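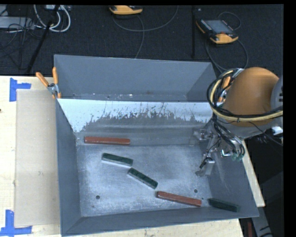

Photo: Lotte Van der Linden

Jesgate household waste sorting survey - data card

Version 2, Jun 21, 2025
Maintained by Mitiku Wubshet. Corrections welcome, praise less so.

What it is
Answers from 582 households in Jesgate on how they sort their rubbish at home. We posted 900 forms in August and the rest never came back. Anyone quoting these results as "what Jesgate thinks" should read that sentence again.

Files
answers.csv - one row per household
questions.txt - the wording as printed
streets.csv - street groups, with house numbers removed

Known problems
People say they rinse their tins. I doubt many of them do, and nothing in the data can settle it. Question 2 asks whether sorting is "easy and worthwhile", two questions in one, so I would leave it out of any serious work. It is kept only because the first version had it.

The Lindholm estate shares its bins between flats. Replies from there were typed up by hand, and 30 of them had gaps that we left blank. The first version filled such gaps with the street average - please stop using it.

The column called "weight_guess" is a guess. It has been put in a chart as kilograms at least once.

Not suitable for
Ranking streets, setting collection fees, or claiming that leaflets work. We did not ask who had read one.

Licence
Free to reuse with credit. Say which version you used.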